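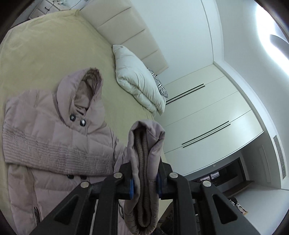
4.2 Garment handling in bedrooms

The second group of demonstrations was collected in furnished bedrooms, with the hand-held gripper and without any robot present. We collected 590 demonstrations in 18 rooms. The operator received only a short written instruction, for example "fold the coat on the bed", and was free to choose the grasp points. In April we had tested a stricter protocol with fixed grasp points, but the operators became slow and their movements looked unnatural, so we gave it up.

Figure 3. Hand-held gripper holding a folded section of mauve-pink fabric between its blue pads. A quilted coat with a fur-trimmed hood lies on the bed.

Thick outer garments were the most difficult class. A quilted coat does not keep a fold in the same way as a shirt, and the filling pushes the layers apart when the fingers open. For this reason we label each grasp by the part of the garment that is held (hood, collar, sleeve, hem or other) and by the number of layers between the fingers, as far as the annotator can judge it. When the annotator could not decide, the grasp was marked as unclear and was left out of training - this was the case for 117 grasps.

We trained 2 policies on the same data. The first one, Nuda, receives only the wrist image. The second one, Levgate, receives in addition the opening width of the gripper. On shirts and towels we did not find a clear difference between them. On coats, Levgate released the fabric too early less often, and we suppose that the width signal helps it to notice when padded material is still compressed. Nuda was more often confused when the garment and the bed cover had similar colours.

We did not vary the height of the bed in a systematic way, and the results for very low beds should be read with care.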